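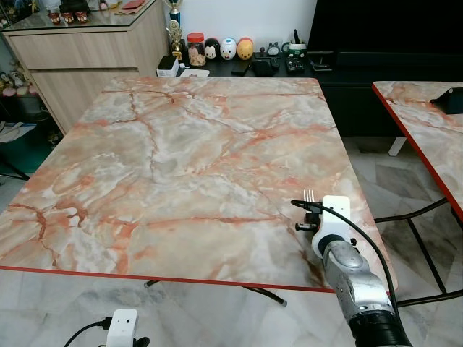 Table top, marble look, red edge trim

Re: Self-proving affidavit, witness moved away

wodton_paralegal
Will signed in June, two witnesses, no affidavit attached. One witness has since left Bradodville. Can the affidavit be added later, or does the testator re-execute?

pstudose
Added later is fine in most states if the testator is alive and all parties appear before a notary. Check your probate code.

Akanda49
Disagree. Re-execute with two local witnesses. Chasing an old one cost us 31 days.

pstudose
Re-execution changes the date, and a new will can revoke a trust reference if the wording is sloppy. I would not do it for a missing affidavit.

Akanda49
Only if you retype it. Same text - new signatures.

wodton_paralegal
Remote notary is allowed here. Witness is free Saturday. Will try that first.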